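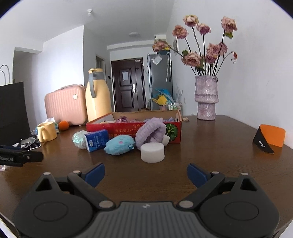

Re: [handheld-demos] Clearing a cluttered table: how many tidy-ups, and how tidy?

Date: 13 Oct 2022
List: handheld-demos
From: the Skistness end of the project

Hello all,

Thank you for such a thorough message, and sorry for the slow reply. I wanted to sit down with a pot of tea and go through our own recordings before answering, and then of course I got interested in them and lost most of an evening. I've kept your questions in and answered underneath each one, which I hope is still the done thing on this list.

> We're new to teaching by hand. We have been carrying the gripper
> round a flat in Brostwood and putting things away with it, in the
> hope that the arm can learn from the recordings later. Our first
> question is a basic one. How full should the table be? We began
> with three or four objects, well spaced, and it all went very
> smoothly, but we suspect we are making life too easy.

I think you are, and we did exactly the same back in April! Our first batch was all single cups on bare tables, and what we ended up with was an arm that was very good at single cups on bare tables. These days we let the table get properly full before we begin. The one at the top of this message is typical of what we use now: a round white foam block nearest the fingers, a light blue plush toy just behind it, a mug, a small orange ball, crumpled wrappers, and a red box with a knitted thing folded over its front edge. There's a tall vase of dried roses standing over on the right as well, and I'd encourage you to leave that sort of thing where it is. People do have vases on their tables, and the path your hand takes round one is well worth recording.

If you want somewhere to start, try 10 objects and work up from there. Go by how it feels in your hand. If you find yourself pausing to think about which way to come in, you've probably got it right.

> Second question. Does it matter which object we pick up first?
> One of us always goes for the nearest, and the other starts
> with whatever is easiest to grip.

We argued over this for weeks. Where we've settled is that each person should keep to one habit within a session and write it in the notes. Nearest first is the simplest to stick to. In a layout like the one above, that would mean the foam block, then whatever is next closest, and so on towards the back. The trouble comes when the same person changes their mind halfway through, so that two nearly identical tables have two quite different first moves and nothing in the view to tell them apart. I did this myself for 28 recordings before anyone at Iveck (who do our training runs) noticed, and they were much nicer about it than I deserved.

> Third, soft things. We have had a miserable time with anything
> made of cloth or thin plastic. The fingers close, we lift, and
> half of it stays behind. Should we leave these out until we
> are better at it?

Please don't leave them out! They are a nuisance, I grant you, but a household table with no soft things on it is a strange sort of table. What helped us was slowing right down for the last bit of the approach and closing the fingers a little lower than seems natural. With knitted things, go for a fold if there is one. With crinkly plastic, squeeze, wait a moment, and then lift, so that it has time to stop springing about. Wrappers in a heap are the worst of the lot, and I usually take them one at a time.

If you drop something, carry on and pick it up again, so long as it's still on the table. We used to stop and throw the recording away, and I now wish we had kept every one of those. An arm that has only ever seen perfect pick-ups has no idea what to do about a dropped one. If it rolls on to the floor, though, end the recording there and begin afresh.

> Fourth, and this may be a silly one: the shiny table top. The
> surface reflects the window quite badly. Do we need a cloth?

Not silly in the least. Our brown wooden table is glossy too and catches the light, and we've left it bare. I'd vary it if you can, some sessions with a cloth and some without, and draw the curtains for a few. The thing I would watch is your own tracking. If it relies on the camera finding fixed points in the room, you want plenty of plain, still background in view, and reflections slide about as you move. A doorway or a fridge does nicely. Check a few recordings the same day, before you've put everything away.

> Last one, we promise. How many recordings do we need before it
> is worth training anything at all?

Ah, the question everybody asks, and I can only tell you what we've done. We tried a first run at 40, just to check that the files went through from end to end, and the arm did nothing sensible whatever. That was fine, as it was only a test of the plumbing. We are aiming for 1000 by the time the project finishes, spread over as many different rooms as people will lend us. If I had to choose between more recordings in one room and fewer in several, I'd take the several every time.

One thing you didn't ask. Do wipe the finger pads between sessions. We went a good long while without doing it, and the grip had got noticeably worse before it occurred to anyone to look. A damp cloth is enough, and let them dry before you start.

I've asked Iveck whether the Sivakumar note sheet can be shared with the list. It's a one-page form we fill in for each session, with spaces for the room, the objects, the order habit and anything that went wrong, and it would save you making your own. I'll send it round as soon as I hear. In the meantime, if you'd like someone to look over a handful of your Brostwood recordings, put them somewhere I can reach and I'll gladly go through them. The cloth ones especially, please.

All good wishes from Skistness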